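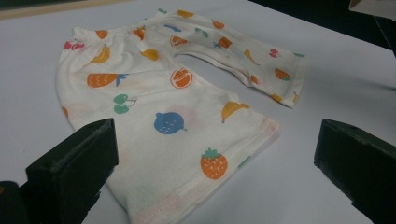
# Kernis Hand Gripper Kit – data card for the garment sample

Kernis is a pair of hand-held grippers sold by Skovimgate for recording two-handed work without a robot arm. This card covers the sample set that ships with the kit. It is meant for buyers who want to check the data before ordering.

## Contents

- 300 episodes, one garment per episode
- 16 garment types, mostly children's cotton
- Views from both grippers and from the head
- Loader scripts (`rokier` format)
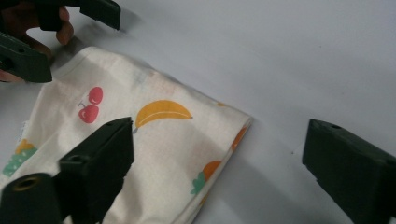

Each episode is stored in its own folder. Gripper views and head view share one clock, and the loader aligns them on read. Episodes with a clock gap are listed in `skip.txt` and left out by default.

## Hardware notes

The jaws are blocky, with flat ends. They hold thin cotton well at a hem or corner. Single layers in the middle of a garment are harder – expect repeat attempts in the raw data. Worn jaws can be used for training, but log the swap if you change them partway through a set.

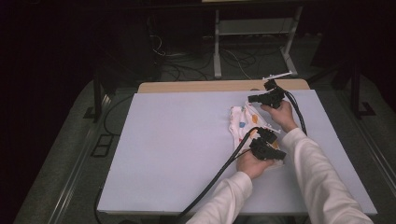 Cable routing is left to the operator. Leave enough slack for a full reach across the table, and check both connectors before each session. Firmware 5 or later is required for the head view.

## Known limits

- One table height only.
- Prints on light fabric may show through from the layer underneath. The Howlader segmentation masks sometimes label these marks as part of the top layer.
- Jaw opening is logged as a raw value. Run `calibrate` once per gripper to convert it. 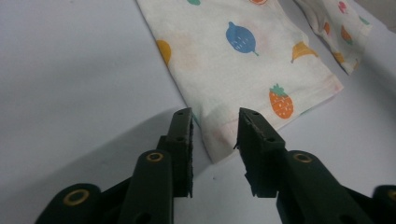 Masks for small hems were redrawn by hand in release 7. Earlier releases should not be mixed with it, as the label IDs changed.

## License

Sample data: research and evaluation use. Loader scripts: MIT.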